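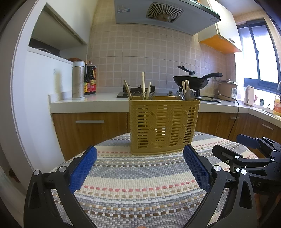 I spent most of the evening going through my Bravberg account and taking things off it. I have had the account since college and had never looked at the privacy page for longer than it took to close it. I did it at the round table with the laptop pushed up against the yellow utensil basket, the one with the chopsticks and spoons in it, and I kept the phone next to me for the codes. Bravberg sends a code every time you change anything that matters. I typed in five of them before I was done.

What started it was an email saying my account had been used to log in to a quiz site. I had never heard of the site. When I opened the list of connected apps there were 38 of them. I remember maybe a quarter. One was a photo contest from a camera store in Kovmont that closed years ago. It still had permission to see my friends list and my birthday.

Removing them is slow. You click the app, then Remove, then a box asks if you also want to delete posts the app made for you, then you confirm, and the page goes back to the top of the list. I kept two. One is Hashmi, which I use for the grocery list, and the other is the bus pass app.

After that I did the old posts. There is a setting that changes everything you ever posted from Public to Friends Only, all in one go. It warns you that it can't be undone except one post at a time. I read the warning twice and pressed it. I also turned off the setting that lets search engines link to my profile. The page says that may take up to 30 days.

I downloaded a copy of my data first. It came as a zip file, bigger than I expected, mostly photos. The messages are in there too, going back to when I lived in Miline. I read some of them and stopped. I wrote a lot of very short messages at two in the morning that year.

I could not find how to take my old phone number off. The Help page describes a button called Manage Numbers and I don't have that button. It may be only in the phone app. I will look tomorrow.

Changed the password last and wrote it in the notebook in the desk. Logged out everywhere, which also logged me out of the tablet, so that has to be set up again. Bed after eleven.

Last updated: 2019-08-21

Recent entries
Tablet won't hold a charge
Unsubscribing from everything, part two
What I kept on the old hard drive
January, new router

Comments

The Manage Numbers button is only in the app. Settings, then Personal, then scroll way down. Took me forever to find it too.

Does deleting the app from the list make them delete what they already have? I thought you had to write to each company.

Reply from the author: The box says to contact them directly. I haven't done that for any of them yet.

I did the Friends Only thing last year and my old posts in groups stayed public. Worth checking yours.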